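Skolta Furniture Reuse Program
Progress report to the Tzanetos Fund, second period
Prepared by Vasiliki Drakos, program coordinator

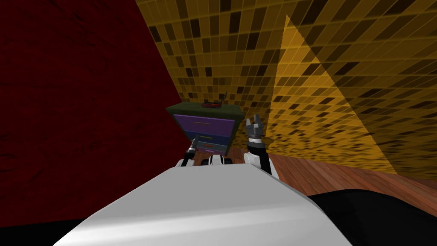

Small dresser against the far wall, computer rendering.

1. Summary of the period

In this period we collected 1,701 pieces of furniture from households in the Skolta district and we gave 553 of them to families who had applied to the program. The rest is divided between the repair workshop, the storage hall and the pieces that were too damaged and went to wood recycling. The number of collected pieces is higher than we planned. The number of delivered pieces is lower than we planned, and I will explain this in section 3.

2. Collection

Collection goes well. The phone line is open in the mornings and the online form is now in use for all addresses. Most people offer us wardrobes, which are the hardest to place, as many of the apartments where our families live have low ceilings and narrow stairs. We have begun to ask for the height of the wardrobe before we agree to pick it up. Some donors were not happy with this question, but it has saved the drivers many useless trips.

We would like to receive more beds and more chests of drawers. These leave the hall in the same week they arrive.

3. Delivery and the delay

The main reason for the delay is the van. The larger van was with Boltmont for repair of the gearbox and they needed much longer than they told us at the beginning. During this time we had only the small van, in which it is not possible to carry a double bed together with a table. We rented a second vehicle for 12 days, paid from the transport line of the budget. I did not want to rent it for longer without asking you first.

The large van is back and we deliver again on every working day. On Friday we also deliver in the evening, for families where the adults work late shifts.

4. Repair workshop

The workshop has 22 trainees in this period. All of them finished the basic course on joints and gluing, and most have started with drawers. Drawer runners are the most common repair we do. We used to buy the runners one pair at a time in the local shop, and now we order them from Drirer in boxes, which has lowered the price per pair.

Two trainees left the course before the end. One found full-time work with a kitchen fitter, and the other moved to another town. Their places have been filled from the waiting list.

The dust extraction is still the old one. It passed the inspection, but the inspector wrote that the filter housing should be changed within the next year. I have asked for two offers and will send them to you when I have both.

5. Budget

Spending on staff and rent is as planned. Transport is over the plan because of the rented vehicle, and materials are under the plan. I ask for your permission to move the remaining amount from materials to transport. The table with all the lines is in the annex.

6. Next period

Until December we want to empty at least half of the storage hall. We will hold two open days where families can choose the furniture themselves. We also want to shorten the application form, which has four pages now and is difficult for people who do not read the language well.

One question is still open from our last call: whether the fund accepts delivery receipts signed on a tablet, or if we must keep the paper ones. Please let me know, so that I can instruct the drivers.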